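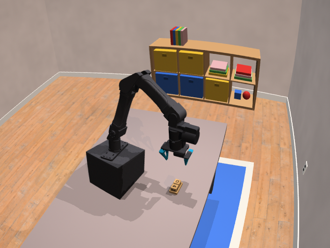 One member wrote in to ask why the library won't lend the pressure washer for more than a weekend. That question comes up more than any other, so it goes first.

**Why are some loans so short?**

The pressure washer, the tile saw and the carpet cleaner go out for two nights from April through September. Everything else is a full week. In winter all items are a full week.

**Who can join?**

Anyone over 18 with an address in Padow or Skamel. Bring a photo ID and one piece of mail. If you live in Pusska, you can join through the Georgiev Street branch -- the card works at both counters.

**What does it cost?**

Membership is $15 a year. There is no charge per loan. Late items are $5 a day, up to the price of the item.

**How many things can I borrow at once?**

Up to 8. A drill and its bits count as one item, and so does a ladder with its stabilizer.

**How do I find what you have?**

The catalog lists 1036 items. Search by name or by shelf number. Anything marked "bench" is out for repair and can't be reserved until the mark comes off.

**Do I have to clean tools before I bring them back?**

Yes. Wipe off dirt and sawdust, empty the vacuum, and drain gas tanks. We charge a cleaning fee for paint trays and mixers that come back with dried material in them.

**What if something breaks?**

Tell us at the counter. Normal wear is on us. If a tool was dropped, left in the rain or used for the wrong job, you pay for the repair.

**Can I renew?**

Once, if no one else has reserved the item. Call or use the website before 6 p.m. on the due date.

**Do you take donations?**

Hand tools and garden tools, yes. We don't take chainsaws, car jacks or anything with a cut or taped cord.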